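Bag task, 2,115 episodes in

veikko_s
Jareck wants 2,000 more episodes of the zip bag. Same bag, same counter. What does the policy learn from that?

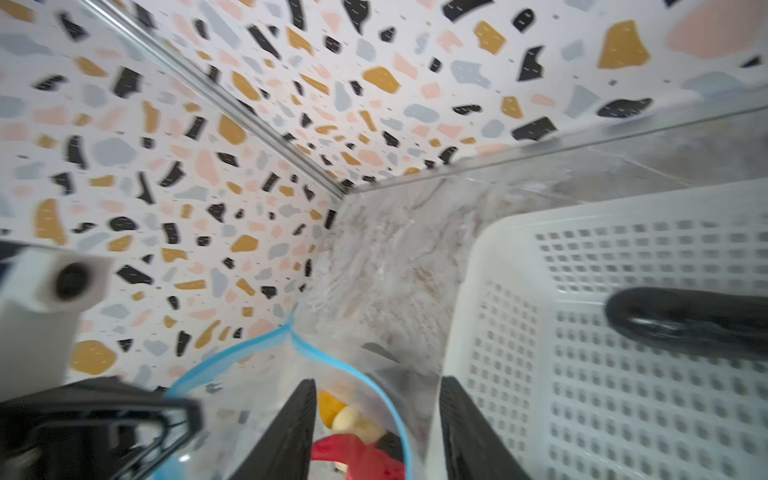
I'd drop half and change the background.

elvia_i
Disagree. Clear plastic never folds the same way twice.

veikko_s
The wall does, though. It'll memorize the speckles.

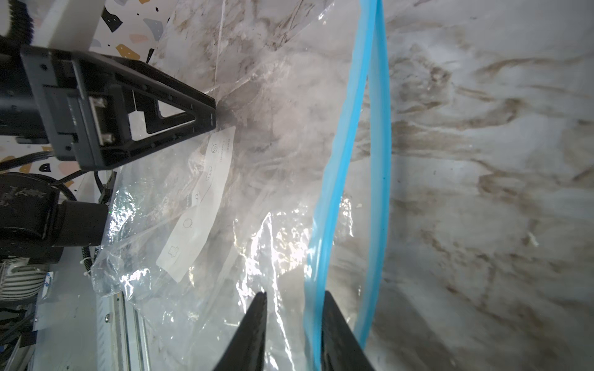

Show me 3 new kitchens and I'll shut up.

roscoe.a
Janbridge had 2. Didn't help much.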